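Tuesday, after dinner

Re-zeroed both arms. The left one had drifted by 3 mm, which Magnus says is nothing and I say is why we keep missing the holes. New finger screws are in, and I left the old ones in the Yeo tin. Ran the links job at 60 percent speed so I'd have time to reach the stop button with dignity.
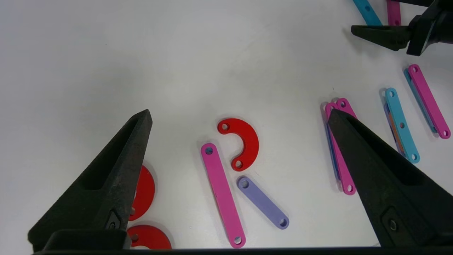 Wrist view over the links. Red arc and lavender link near the long pink one, stacks off to the right.

Stacked links are still the sore point. The detector sees one part where I see two, and it's very sure of itself. Fiona wants a depth threshold. I want a cup of tea. Trying hers first, then saving the log as run 47.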